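Nustulari Community Help > Workplace > New equipment and job changes

Staff recording tasks with hand-held grippers: job descriptions, pace and credit for the work

Posted by Natalia Pacheco
5th June

I write on behalf of the staff liaison office at Clilla, which operates a container packing and returns facility in Bratcombe. The facility has 317 employees. Since November, a portion of the packing department has been assigned to a recording program in support of automation planned for the returns line. I would appreciate guidance from members whose workplaces have gone through a similar change.

The program operates as follows. Employees who ordinarily sort, close and shelve food-storage containers by hand now spend part of each shift doing the same tasks with hand-held grippers fitted with cameras. The recordings are supplied to the company's automation contractor, which uses them to prepare the robot arms that are to be installed on the line. Participation is by sign-up, and 76 employees have signed up to date. Those employees remain on the packing department's roster and report to the same shift leads as before.

The tasks are familiar ones. A lid is picked up, turned, set on a container and fastened, or a container is moved to or from a shelf. What has changed is the manner of doing them. A packer with long experience can close a container without looking at it. With a gripper in each hand, the same packer must approach the lid slowly and from a suitable direction, and small parts such as the locking tabs require a good deal of patience.

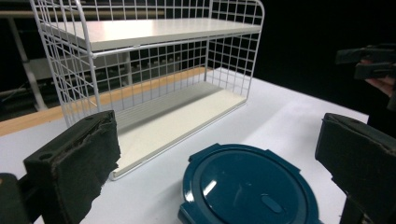

Hand-held grippers at the shelf station, with a teal container lid on the table.

Management has described the assignment as light duty. The liaison office accepts that there is less lifting and less walking. However, employees report that the work is tiring in other ways. They mention strain in the thumb and wrist, and the concentration needed to keep both grippers steady through a full sequence. Several have also said that they miss the conversation of the packing line, where people stand side by side and can talk while they work. The recording tables are separate, and talking is discouraged because the contractor's software keeps sound.

There is further concern about the measurement of output. The department's existing production standard is expressed in containers per hour. Recording is measured in accepted sequences, and a sequence may be declined by the contractor on grounds that are not always explained to the person who performed it. In the last reporting period, 2,159 sequences were accepted. The number declined was not shared with our office. One shift lead has begun to post individual totals on the department notice board, and this has been received poorly, particularly by employees assigned to the more difficult tasks.

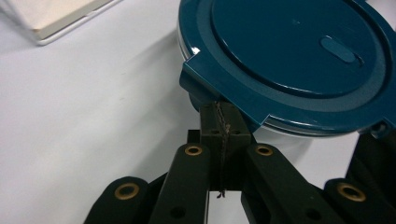 Fastening and unfastening lids is the task most often mentioned in this connection. An employee assigned to it may complete far fewer sequences in a session than a colleague moving empty trays, and the posted totals make no allowance for the difference. We have asked that the totals be removed until the matter is reviewed. The request is pending.

Finally, there is the matter of what follows. Employees understand that the recordings are intended to allow machines to take over part of the returns line. Some regard the assignment as an opportunity to learn about the new equipment. Others have told us plainly that they do not wish to help replace their own positions, and they are uneasy about how a refusal to sign up may be viewed. Management has stated that no layoffs are planned. That statement was made verbally at a shift meeting and has not been put in writing.

The liaison office therefore requests the advice of members on these points:

Whether recording work should be written into the packer job description or established as a separate position with its own pay grade.

What form of output standard, if any, is suitable for such work.

What written commitments should be sought concerning future positions on the automated line, and at what stage.

Whether employees should be informed of how recordings in which their hands or voices appear will be kept and used.

Replies from both the employee and management side are welcome.

Posted by Serrano

We had something like this at our plant. Just get everything in writing. Management will say whatever at a meeting and then there is a new manager and it never happened. Also the totals on the board should come down today, that is only going to make people rush.

As for the pay grade I don't know, ours stayed the same and people complained for a while and then the project ended.

Posted by Áine Ó Briain

I served as personnel manager at a parts distribution warehouse during the introduction of automated picking, and we had a recording phase comparable to the one described. I will take the points in the order in which they were raised. Local employment law and any existing labor agreement will take priority over my remarks, and the liaison office should have both reviewed before making a formal submission.

Job description. Our first approach was to add a sentence to the existing description stating that employees might be asked to "assist with equipment development." This proved to be a mistake. The phrase was broad enough to cover nearly anything, and within a short time employees were being asked to reset equipment and label recordings without any training or adjustment in pay. We later withdrew the sentence and issued a temporary assignment letter to each participant. The letter named the tasks, the maximum time per shift, the supervisor responsible, the hourly supplement and the end date. It also stated that the employee could return to regular duties on request and that neither signing up nor declining would be considered in a performance review. I would recommend a letter of this kind over a new pay grade while the program is still changing from month to month. A permanent position can be drawn up once it is known what the permanent work will be.

Output standard. I would advise against individual quotas at this stage. A person who is hurrying to reach a number will tend to take the easiest path through each task, and the contractor will receive recordings of hurried work. We measured time spent on assignment and reviewed declined recordings as a group once a week, with the contractor's representative present to give the reasons. The reasons were often ones the employee could not have known, such as a blocked camera view or a fault in saving the file. Ms. Pacheco's office should ask for the number of declined sequences, divided by task and by cause. Without that information, a discussion of performance has very little to rest on.

Physical strain. The term "light duty" should be avoided, as it may have a specific meaning in your injury and return-to-work procedures. An employee recovering from a wrist injury might be placed at a recording table on the strength of that label. Repeated squeezing with the same hand position should be assessed in its own right. In our case, the assessment led to shorter sessions, adjustable tables and a rule that a person would change tasks at each break. We also dropped the rule on quiet after asking the contractor whether the sound was needed. It was a default setting, and it was switched off on the same afternoon. I suggest that the same inquiry be made at Bratcombe.

Future positions. The time to seek a commitment is before installation, while the company still depends on the cooperation of the people doing the recording. A general promise of no layoffs is difficult to hold anyone to, and may not address what employees most need to know. We obtained a written statement that listed the positions expected on the automated line, the training required for each, and the order in which existing staff would be considered. I must report that the list was too optimistic. Fewer line attendants were needed than had been forecast, and some of our employees moved to receiving, which they had not asked for. Their pay was protected for a fixed period under the statement. I believe it would not have been otherwise.

I would also ask that experienced packers have a place in the acceptance trials of the new equipment. Ours noticed difficulties with damaged cartons that the engineers had not planned for, and two of them were later appointed to full-time positions in that area.

Use of recordings. Employees should be told in writing what is captured, who holds it, how long it is kept and whether the contractor may use it for other customers. The last item was absent from our first agreement and had to be negotiated afterward, at some expense. It should also be confirmed that the recordings will not be used for discipline. If sound has already been collected, ask what will be done with it.

I can share the headings of our assignment letter with the liaison office by private message. The full text belongs to my former employer and I am not free to post it.

Posted by Natalia Pacheco

The liaison office thanks both members for their replies. The contractor has been asked whether sound is required, and we have requested the figures for declined sequences by task. The posted totals remain in place for now. Ms. Ó Briain, we would be glad to receive the headings and have sent a message to your account.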